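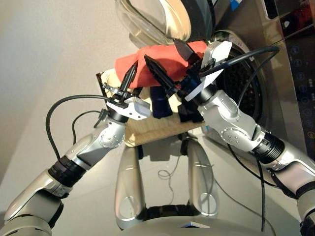
How many team members must be present when the two-arm robot is run on the laundry task?

Two. One member operates the arms from the control station and one stands at the stop button, and neither may take over the other's role during a run.

Section 4. Laundry Task: Set-up and Practice Runs

This section applies to all student teams entered in the household category of the Lirkbridge robotics competition. It assumes that the team has completed Section 3 (Powering On and Homing the Arms) and that the practice log has been opened for the session. Teams using the Utden practice room must also follow the room rules posted by the door.

4.1 Before Power Is Applied

1. Confirm that the washing machine is unplugged from its water supply and that the supply valve is closed. All runs in this section are dry runs.
2. Open the door of the machine fully. The robot is not permitted to open the door in the household category.
3. Place the cloths for the run on the board in front of the machine. Cloths of different solid colors are preferred, as the judges call each item by color.
4. Inspect the gripper fingers for loose threads and remove any that are found.
5. Check that each cable at the wrist has enough slack for the arm to reach full extension, and that no cable can be caught by the door.

Caution: Do not tape cables to the arm across a joint. A taped cable may tear when the joint turns.

4.2 Positioning the Robot

1. Move the base toward the machine with both arms in the folded position.
2. Stop when both grippers can reach the drum opening without either elbow being fully straight. The marking on the floor at Utden is a starting point only and should be adjusted for each robot.
3. Lock the base.
4. From the control station, raise each arm in turn and move it slowly through the space it will use. The second member watches the door, the door rim and the control panel of the machine for possible contact.
5. Record the final base position in the practice log.

Note: Teams that share a robot must repeat steps 4 and 5 at every session, even if the base has not been moved.

4.3 Practice Run

1. The operator announces "arms live" and waits for a spoken reply from the member at the stop button.
2. Pick up the first cloth with one gripper. Bring in the second gripper only after the first has closed.
3. Spread the grippers until the cloth is supported from both sides. Do not pull it tight.
4. Raise the cloth to the drum opening, keeping it below the door until it is clear of the rim.
5. Move one gripper into the drum, release, and withdraw. Then release with the other gripper and push in any fabric that remains outside.
6. Repeat for the remaining cloths. A run ends when all items are inside the drum or when 600 seconds have passed.
7. Fold both arms, announce "arms off" and wait for the reply before anyone approaches the machine.

Caution: Never reach into the drum to free a cloth while the arms are live. Press the stop button first – a paused program is not a stopped robot.

4.4 Faults During a Run

If a cloth is dropped on the board, the operator may pick it up again and continue. If it falls to the floor, the run is recorded as incomplete and the cloth is returned by hand after step 7.

If fault code 424 appears at the control station, a gripper has closed without detecting an object. Open the gripper, back away from the cloth and try again from a higher angle. Three such faults in one run must be reported to the faculty adviser, Estela Herrera, before the next session.

If a cloth catches on the door seal, do not pull with both arms. Release one gripper and draw the cloth back slowly along the direction in which it entered.

4.5 After the Session

1. Switch off arm power and leave the grippers open.
2. Empty the drum by hand and return the cloths to the team bin.
3. Complete the log, including the names of both members and the result of each run. Logs are due within 24 hours.
4. Sunday sessions end 30 minutes before the building closes. Robots left unlocked after that time will be withdrawn from the next booking.

Lirkbridge Student Robotics – Household Category Guide | Contact: the faculty adviser, Utden practice room | © Lirkbridge Student Robotics | Back to top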